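자동화 실험실 견학 보고서

과목: 로봇공학 입문
제출자: Jabari Mfaume
견학 장소: Holletti 연구동, 실험 자동화실
견학 시기: 2월

1. 견학을 신청한 이유

저는 기계공학과에서 공부하는 유학생입니다. 지난 학기에 로봇팔의 기구학을 배웠지만, 수업에서는 주로 계산 문제를 풀었고 실제로 움직이는 로봇팔을 가까이에서 본 적은 없었습니다. 그래서 Holletti 연구동에서 공개 행사를 한다는 안내문을 읽고 바로 신청했습니다. 안내문에는 시험관을 다루는 로봇팔의 시연이 있다고 쓰여 있었습니다.

신청할 때 한 가지 걱정이 있었습니다. 설명이 모두 한국어로 진행되는데, 저는 생명과학 실험의 용어를 한국어로 잘 모릅니다. 그래서 견학 전날 '원심분리관', '거치대', '분주' 같은 단어를 공책에 적어서 외웠습니다. 이 준비는 도움이 많이 되었습니다. 다만 '분주'라는 말은 처음에 '바쁘다'는 뜻의 '분주하다'와 같은 말인 줄 알았습니다.

2. 행사의 순서

행사는 오전 10시에 시작했습니다. 참가자는 모두 26명이었고, 두 조로 나누어서 13명씩 실험실에 들어갔습니다. 저는 두 번째 조였습니다. 첫 번째 조가 실험실을 보는 동안 우리 조는 강의실에서 안전 교육을 받고 Sastorora라는 제어 프로그램에 대한 발표를 들었습니다.

안전 교육의 내용은 짧았습니다. 로봇팔이 움직이는 동안에는 바닥의 노란 선을 넘지 않아야 하고, 긴 머리는 묶어야 하고, 가방은 강의실에 두어야 합니다. 비상 정지 버튼의 위치도 먼저 배웠습니다. 담당 연구원은 버튼을 누르는 것을 부끄러워하지 말라고 말했습니다. 잘못 눌러도 다시 시작하면 된다고 했습니다.

Sastorora 발표에서는 작업을 작은 동작으로 나누는 방법을 배웠습니다. 사람에게는 '관을 꺼내서 옮긴다'가 한 문장이지만, 프로그램 안에서는 이 작업이 8단계로 나누어져 있었습니다. 접근, 정렬, 손가락 열기, 하강, 잡기, 상승, 이동, 놓기입니다. 저는 이 중에서 정렬이 가장 쉬운 단계라고 생각했는데, 발표자는 개발할 때 정렬에서 시간을 제일 많이 썼다고 설명했습니다.

3. 실험실에서 본 시연

실험실의 작업대는 밝은 흰색이고, 뒤쪽과 옆쪽도 흰 벽판으로 되어 있습니다. 작업대의 넓은 부분은 비워 두고 투명한 시험관 거치대를 뒤쪽 구석 가까이에 놓았습니다. 연구원의 설명에 따르면 로봇팔이 돌아서 움직일 공간이 필요하기 때문에 물건을 한쪽으로 모은다고 합니다.

로봇팔 끝에는 손가락이 두 개 있는 그리퍼가 달려 있습니다. 연구원은 손목 카메라의 화면을 큰 모니터에 띄워 주었습니다. 로봇의 위치에서 작업대를 보는 것은 저에게 새로운 경험이었습니다. 우리가 옆에서 볼 때는 거치대가 가까이 있는 것 같았는데, 손목 카메라의 화면에서는 멀고 작게 보였습니다. 거치대에 꽂힌 투명한 원심분리관은 오른쪽으로 조금 기울어져 있었고, 아래쪽의 노란색이 흰 배경에서 아주 잘 보였습니다. 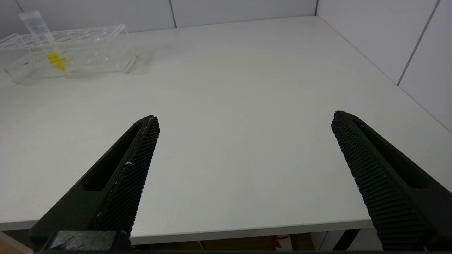
4. 그리퍼의 손가락에 대한 관찰

제가 가장 관심을 가진 부분은 손가락의 모양입니다. 색은 거의 검은색에 가까운 어두운 녹색이고, 3D 프린터로 만든 부품처럼 보입니다. 끝으로 갈수록 좁아지는 모양이고, 바깥쪽 몸체에는 긴 홈이 있습니다. 저는 이 홈이 무게를 줄이기 위한 것인지 질문했습니다. 연구원은 무게도 이유이지만, 손가락이 조금 휘어지게 하려는 목적도 있다고 대답했습니다.

안쪽 면에는 작은 돌기가 촘촘하게 있는 패드가 붙어 있습니다. 수업에서 마찰계수를 배울 때는 숫자 하나로 계산했는데, 실제 설계에서는 표면의 무늬까지 생각해야 한다는 것을 알게 되었습니다. 이 패드는 Layug라는 팀에서 설계했고, 지금 쓰는 모양으로 정하기 전에 여러 무늬를 비교했다고 들었습니다. 시험에서는 한 가지 패드로 잡기 동작을 500번 반복했습니다. 사람이 이 일을 하면 매우 지루할 것이라고 생각합니다.

5. 질문과 대답

시연이 끝난 후에 질문 시간이 있었습니다. 제가 공책에 적은 내용 중에서 보고서에 필요한 것만 정리합니다.

투명한 물체에 대한 질문: 다른 학생이 투명한 거치대를 카메라가 어떻게 인식하는지 물었습니다. 연구원은 투명한 아크릴이 빛을 반사해서 어려운 대상이라고 했습니다. 흰 작업대 위에서는 경계가 흐리게 보이기도 합니다. 그래서 한 장의 영상만 믿지 않고, 팔의 위치를 바꾸면서 여러 번 확인하는 방법을 쓴다고 합니다.

기울어진 관에 대한 질문: 저는 관이 똑바로 서 있지 않으면 그리퍼가 어떻게 접근하는지 물었습니다. 대답은 관의 기울기에 맞추어 손목의 각도를 바꾼다는 것이었습니다. 그러나 각도를 너무 많이 바꾸면 손가락이 거치대에 닿을 수 있어서 허용 범위를 정해 둡니다. 이 부분은 제가 배운 역기구학 문제와 직접 연결됩니다.

잡는 힘에 대한 질문: 힘이 약하면 관이 미끄러지고, 힘이 강하면 관이 눌립니다. 적당한 값을 찾는 일은 Kolwood 프로젝트에서 하고 있고, 아직 끝나지 않았다고 합니다. 저는 구체적인 값도 듣고 싶었지만 공개하기 전의 자료라서 들을 수 없었습니다.

6. 수업 내용과 비교

수업에서 푼 문제에는 목표 위치가 항상 주어져 있습니다. 예를 들면 '끝점을 이 좌표로 보내라'는 문제입니다. 견학에서 본 로봇은 먼저 그 좌표를 스스로 찾아야 합니다. 카메라의 오차, 관의 기울기, 손가락의 휘어짐이 모두 결과에 영향을 줍니다. 계산이 맞아도 잡는 데 실패할 수 있다는 설명이 이제는 이해가 됩니다.

그리고 저는 로봇이 빠를수록 좋다고 생각했습니다. 시연의 속도는 제 예상보다 느렸습니다. 연구원은 관 안의 액체가 흔들리면 안 되는 실험도 있어서 이동 단계의 가속도를 일부러 낮춘다고 했습니다. 수업에서 배운 사다리꼴 속도 곡선을 여기에서 쓸 수 있는지 묻고 싶었는데, 시간이 부족해서 묻지 못했습니다.

7. 부족한 점과 다음 계획

이 보고서에는 부족한 점이 있습니다. 저는 시연을 한 번만 보았고, 성공률을 직접 측정하지 않았습니다. 그래서 이 그리퍼의 성능이 좋은지 나쁜지 판단할 수 없습니다. 또 발표를 들으면서 적은 내용이라서 제가 잘못 이해한 부분이 있을 수도 있습니다. 용어가 틀린 곳이 있으면 고쳐 주시기 바랍니다.

다음 학기 설계 과제에서는 두 손가락 그리퍼를 작은 크기로 만들어 보고 싶습니다. 패드의 무늬를 두 종류로 출력하고, 같은 플라스틱 관을 잡아서 미끄러지기 시작하는 힘을 비교할 계획입니다. 출력에 쓸 재료는 아직 정하지 않았고, 학과 공작실에 먼저 문의하겠습니다.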